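2018年4月13日（金）
文・グドルン・ヘグルンド

「機械に家事は任せられるか」勉強会　議事メモ

出席はオッタル・リンドクヴィストさん、ヨルディス・ミットボーさん、ブンミー・ドゥアンケーオさん、それと書記の私です。テオドル・シェルブレッドさんは電車が遅れて、議題2の途中から合流しました。いつもどおり私の耳に残った順に書いているので、言った言わないは次回までにメールください！

議題1　前回メモの確認
直しは1か所だけ。店舗班の棚の段数を私が書き間違えていました（すみません）。修正版はもう共有フォルダに入れてあります。

議題2　台所まわりの進み具合
ヨルディスさんから、ジルリク台所班の報告。食品の袋をつかんで、持ち上げて、棚に戻すところまでを1000回やって、最後まで通ったのは67パーセントだそうです。私は「おお、けっこういい」と思ったのですが、オッタルさんは渋い顔で、うちの夕飯が3回に1回床に落ちるのは困る、と。まあ、そうですよね。
苦手なのはやっぱり透明な袋。光るし、しわは寄るし、つかむ場所で形が変わるし。箱ものはほとんど問題ないのに、乾麺やお米の小袋になるととたんに成績が落ちるとのこと。ブンミーさんが「強く握ればいいのでは」と聞いたら、スパゲッティは強く握ると折れる、弱いと滑る、そのちょうどいいあたりがまだ決めきれない、という返事でした。ここでテオドルさん到着。袋を立てたまま運ぶか寝かせて運ぶかでしばらく盛り上がり（私は寝かせる派です）、結局どちらも試すことに。

議題3　店の品出しはどうか
ブンミーさんの店、サンドゥでの試し運用について。閉店後に111品目を対象にやってみて、並べること自体はできるけれど、とにかく遅い。ブンミーさんいわく、自分が棚を一段終えてお茶を飲んでもまだやっている、だそうです。ただ夜中に誰もいない時間なら遅くてもかまわない、という意見がテオドルさんから出て、これには私も賛成。反対にヨルディスさんは、途中で一つ倒すと後ろが全部ずれるので、まだ無人では置けないと言っていました。賞味期限の古いものを前に出す作業は、今回は見送り。

議題4　で、もう任せられるの？
全員に一言ずつ聞きました。オッタルさん「洗濯物は無理、片づけなら少し」。ヨルディスさん「横に人がいれば」。ブンミーさん「掃除だけなら今日からでも欲しい」。テオドルさんは「家によって台所が違いすぎる」と、話がそのまま引き出しの取っ手の高さに移っていきました。私の意見は、買い物袋から出して棚に入れるところだけでもやってくれたら十分うれしい、です。ここは結論なし。

決まったこと
・透明な袋ものは、立てる、寝かせるの両方で合わせて2000回。担当ヨルディスさん。
・サンドゥでの夜の品出しは人がつく形で続ける。担当ブンミーさん。
・家事の聞き取り表はテオドルさんが作り直し。質問が長いので短く。
・7月の会はプルディドシーデの集会室で。鍵は私が借りておきます。

その他
オッタルさんから、議題はせめて前日までに送ってほしいとのこと。はい、気をつけます……。

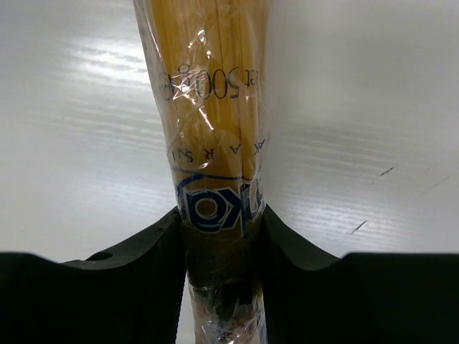 乾燥スパゲッティ500 gの袋をつかんだところ（議題2）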